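Gistamton Help Forum > Small Automation > Setup and Upkeep

Two arms on one rail: is my drift mechanical, or am I being sold a recalibration?

Posted by railside_ed, December 9, 2018

I look after a two-arm cell that does pick and stack work with toy building bricks. It has been in use for 18 weeks. The arms sit side by side on the front rail and share one floor. For most of that time it was boring in the best way, and then in October the left arm started coming down a little to one side of where it was told to go. The right arm still seems fine, or at least it is wrong by the same amount every day, and I can live with that.

The company that set it up, Pradow, says the fix is a full recalibration of both arms and their cameras. Maybe. They said the same thing in the summer about a problem that ended up being a pinched cable, so I am not in a hurry to believe them.
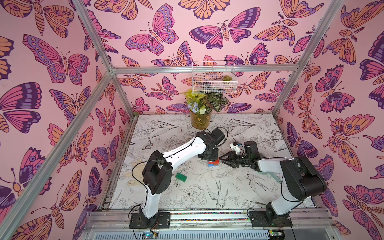
The left arm's base bolts are the first thing I checked, and I can't say they were loose, because I don't own a torque wrench small enough to say anything useful. I put a hex key on each one and none of them moved by hand. The cables on that arm are looped over the elbow and then run along the upper link, and I do wonder about them. If a loop is short, it could be tugging on the wrist when the arm stretches out toward the back. I've tried it with the loop let out a bit and got one good afternoon followed by one bad morning. That tells me nothing.

Things I have done so far: restarted the controllers, homed both arms, wiped down the floor, swapped the left gripper's fingertips for new ones. The job is a loop of 60 picks and I have watched it more often than I would like. The misses bunch up at the far reach, near the back wall. Close to the rail it hardly ever misses.
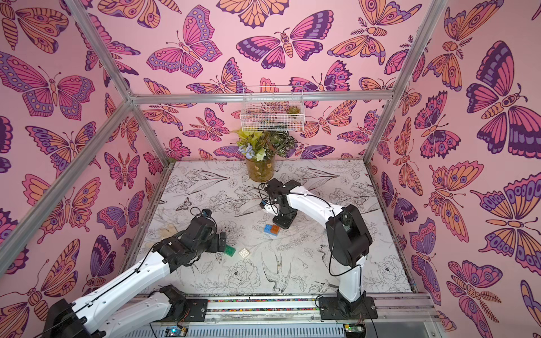
The other theory I've been given is that the printed floor and the wallpaper confuse the vision side. I don't buy it. Both have been in there since day one and the right arm works over the same pattern. If the pattern were the trouble I would expect it to hit both arms, and it should have shown up long before October.

What I want to know before I pay for a visit: is there a cheap test that separates a mechanical shift from a bad camera calibration? I don't want a list of everything that could ever go wrong with a robot. I have the manual for that.

Posted by slowjog_tess

Yes, and it costs a strip of tape. Take the cameras out of it completely. Tape a piece of paper to the floor at the far reach, fit a fine-point pen in the left gripper as straight as you can get it, and jog the arm to a saved joint position so the pen makes a dot. Send it home and back and make another dot. Do that until you are sick of it, then do the same close to the rail.

If the dots land on top of each other, the arm repeats well and your problem is in the calibration or whatever feeds it a target. If they scatter, something is moving. If they start tight and walk off in one direction as the session goes on, I'd look at the base plate first and then the shoulder. A tiny tilt at the base gets bigger the farther out you reach, and that fits what you describe. It also fits a camera that has turned slightly on its bracket, so don't skip the dots and guess.

Leave the cables exactly as they are for the first round. Change the loop for the second round and nothing else. Your one good afternoon might have been real, but you changed something and then didn't change it back, so there's no way to tell.

While you have it stopped, clean the floor again. Crumbs and grit under the paper will spoil the test, and a wipe a few weeks ago doesn't count.
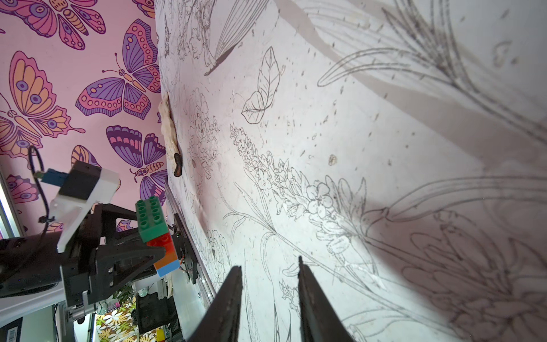

railside_ed replied that he had run the dots at both ends, and that the near ones were tight while the far ones spread out sideways. He was still not convinced. The pen had some play in the fingers, he said, and he wanted to repeat it with a tighter holder before he blamed the base.

Fair enough, but play in the pen would show up close to the rail too. Yours didn't. I'd pull the base bolts one at a time, clean under the heads, and put them back evenly with a borrowed torque wrench. Use the value from the arm's own manual and not one from a forum, including this one. Mark each head with a paint pen so you can see at a glance if it turns. Then check the camera bracket screws the same way, and only after that recalibrate the left arm. I see no reason to touch the right one if it's steady.

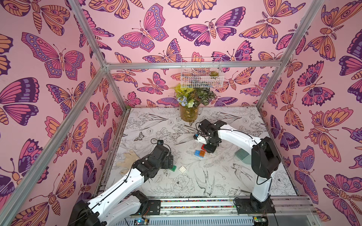
Two arms, one front rail.

Posted by bolt_and_go

Just recalibrate. I do mine every 1000 cycles whether it needs it or not and never have problems. Used to be on a Jesitz cell and now a Yang and it was the same on both. People overthink this stuff.

Reply from slowjog_tess

If the base is shifting, a recalibration will look great for a day or two and then drift right back. You may be resetting a loose arm on a schedule and calling it maintenance. Have you ever checked the bolts in between?

Reply from bolt_and_go

No. Works though.

Reply from railside_ed

I'm going to borrow the wrench and redo the dots before anyone comes out. Pradow has agreed to hold off on the visit until I send them both sheets of paper. They still say it's calibration — they haven't seen the sheets yet.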